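Pirkthorpe center asks residents to bring in spare cords and chargers

Sunday
By the Driltden newsroom

Residents with a drawer full of old power cords will have somewhere to take them this month. The Forkisley Reuse Center is collecting spare cables through the end of May and packing them in boxes to go out with secondhand monitors, printers and speakers.

The center says missing cords are the main reason donated electronics sit on its shelves. At last count, 46 items in the back room were in working order but had no cable to go with them.

Power cords and USB cables are both wanted — the older kinds included. Each one should be coiled and held with a twist tie before it is dropped off.

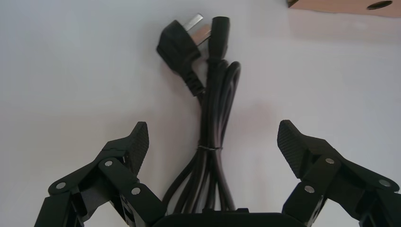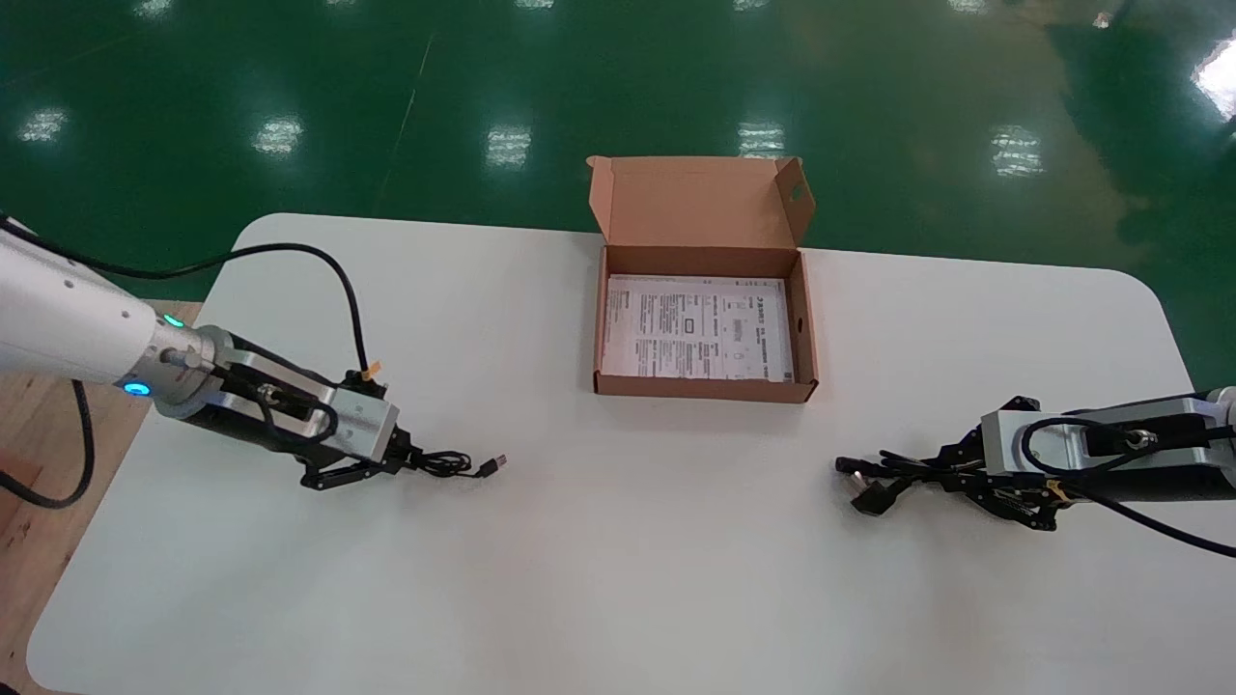
A power cord bundled with a twist tie, top, and a power cord and a USB cable at a table with an open cardboard box.

PIRKTHORPE, May — The drop-off counter at the Forkisley Reuse Center is on Kelemen Street, next to the bus garage. It opens at 4 p.m. on weekdays and at noon on Sunday.

Cords with cracked covers or bent pins will be turned away. Original boxes and instruction sheets are welcome if people still have them, even when the box has been opened.

Last year's collection brought in enough cords to send out 60 monitors, most of them to homes in Driltden and Pirkthorpe. Another 23 went to the adult learning rooms above the library.

There is no limit on how many cables a household can bring. Extension cords and power strips are not part of the collection and should go to the county recycling yard.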